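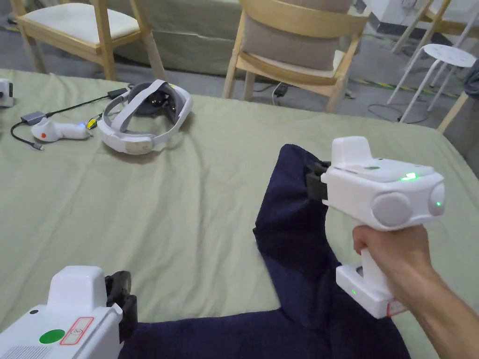
The navy one, on the green sheet.

Urmas Org had meant to be done with the folding by lunch, but the navy one always slowed him down. It had come with him from Flindis, soft as an old dog's ear, and he could never fold it without thinking of Fraser Carnegie, who had lent it to him one cold September and never once asked for it back. 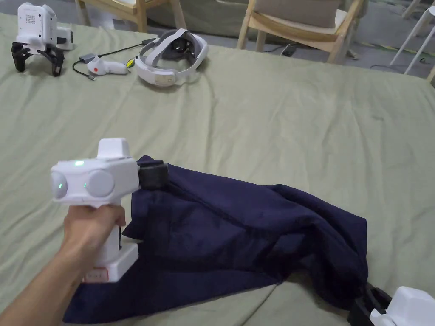 The cloth gripped, with the chairs behind.

"You'll want it in Cedmont," Fraser had told him, and oh, he had. Eleven winters! He smoothed the sheet a little and started over from the corner.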